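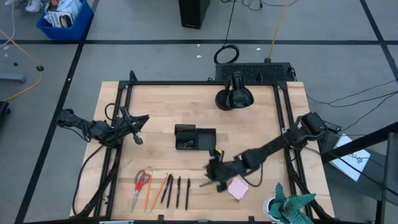
Marjorie Sugden wrote back within the hour that the script was fine, that it had always been fine, and that if I wanted to look inside it I should first ask myself what I was hoping to find.

I was hoping to find the bit that sent the invoices. It had stopped sending them on Friday, and by the middle of the next week even Furnival had noticed, and Furnival as a company was not quick to notice things. We sold fence panels. We had a website, a warehouse and a server called Brutonlow, and on Brutonlow lived a shell script called tillov. It had no file extension and no comments apart from one on the second line, reading "do not tidy".

Marjorie had written it before she retired to the coast. She still had a login. I had been told to remove it on my first day, and on my second day I had been told, by the same man, to put it back.

I opened the file at my desk with the door shut. It was 826 lines long. The first 30 set variables, all named after biscuits. After that came a loop that went through every order since the firm began, decided it had seen most of them before, and slept for 185 seconds.

I took the sleep out and ran it on a copy.
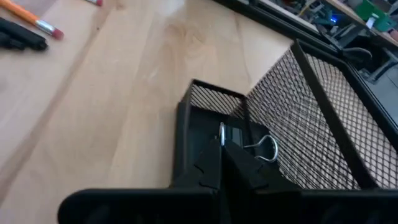 A pencil on the desk, eraser end showing.

It failed at once, and then it emailed me. I hadn't known it could do that. The message had no subject and the body said "Put it back, please."

I put it back. I told myself that anyone might write an error message like that, if they had worked for thirty years with the sort of people who took out sleeps. I had a cup of tea and ran it again. This time it got as far as the customers beginning with G, where it met an account called Grumau and stopped dead.

Grumau had bought 2 fence panels once and had never paid for them. They had no address and no telephone number, only a note in the delivery column saying "leave with the dog". I did what the manual says you should do, and looked at the logs. The logs said: Grumau, waiting. Grumau, waiting. There were pages of it, going back to Friday teatime, and the script had been perfectly happy to let everyone else's invoices pile up behind.

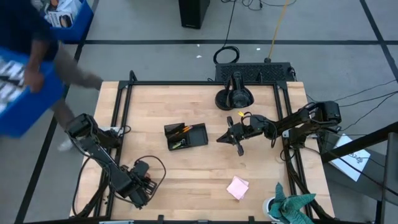 I could have skipped the account. It was one line, an if and a continue, and I typed it out and looked at it for some time. Then I rang Marjorie instead, which I had sworn to my wife I would not do.

She picked up on the first ring. I could hear gulls.

"You've got to Grumau," she said.

I said I had.

"And you've written an if."

I said I had written it but not saved it. She made a small approving noise, like a kettle thinking things over.

Grumau, she explained, was her. She had needed a test account, and the panels were at the bottom of her garden holding back next door's bamboo. Every November the script asked whether she had paid, and every November she logged in and told it she was going to, and it carried on. This year she had forgotten her password.

"Couldn't you pay?" I said.

There was a long silence, gulls included.

"It's the principle," said Marjorie.
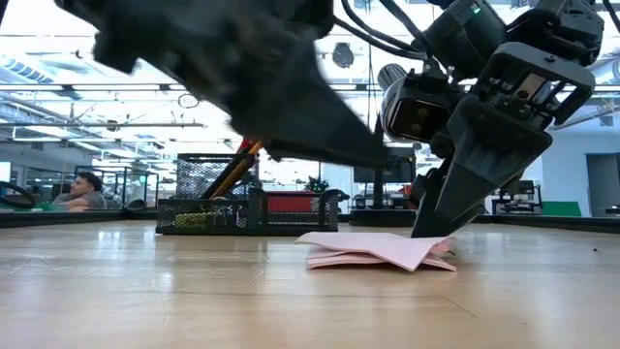
I reset her password. It took four goes — the new rules wanted a capital letter and she didn't hold with them — and at ten to five the log said: Grumau, says she will. Then it rattled off the rest of the alphabet, and the phones started going in accounts.

My manager came round to ask what the trouble had been. I said it was a late payer. He asked whether we ought to chase them, and I said the script was dealing with it, and he wrote that down.

Before I went home I opened the file once more. Under "do not tidy" there was a new line, dated Monday, November 19, 2018, in Marjorie's usual lower case. It said "he'll do". I checked who had write access to the folder, and then I closed it and went to find my coat.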